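Ticket 3216
Drinska support – Grippers and hands
Status: waiting for supplier
Subject: Narrow fingers lose force on soft items, standard fingers do not

We compare two finger sets on our Franka arm, the Flandon narrow set and the Mahuika standard set. The task is sorting light items into the blue bins. With the narrow set, the controller stops the grasp and reports code 2044. I already read ticket 2259, but there the cause was a damaged cable, and our cable passed the test.
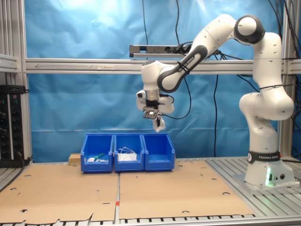
Paraskevi Pappas
Test engineer, Flallton site

What I tried until now:

1. Restarted the controller and did the homing of the hand again. No change.
2. Lowered the closing speed to half. The code comes later, but it comes.
3. Put back the Mahuika fingers with the same program. No code in the whole morning.
4. Changed the object. With the wooden block both sets are fine. With the crumpled white one only the narrow set fails.

So I think the problem is in the width limit – the soft object is pressed almost to zero, and the software believes that the hand is empty.

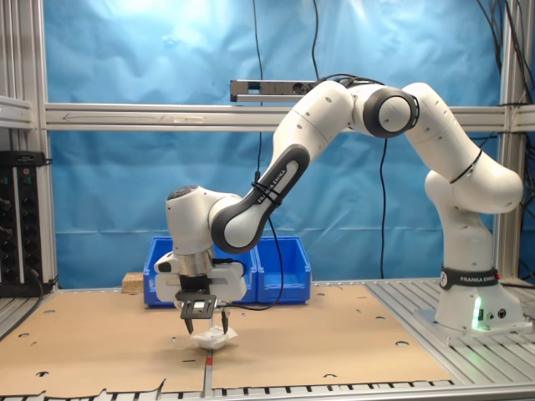

After lunch I changed the minimum width in the settings file and repeated the test from the same start position. The code came two times, before it was nearly every cycle. This is better, but I can not use it for the comparison yet.

Reply from Mechthild Zürcher, support:
Please send the log of the hand and your settings file. Which firmware do you have? The width check was changed in build 3319.

Reply from Paraskevi Pappas:
Both files are attached. Our build is older than 3319. I will update in the evening – the arm is needed until 17:00 – and then repeat step 4.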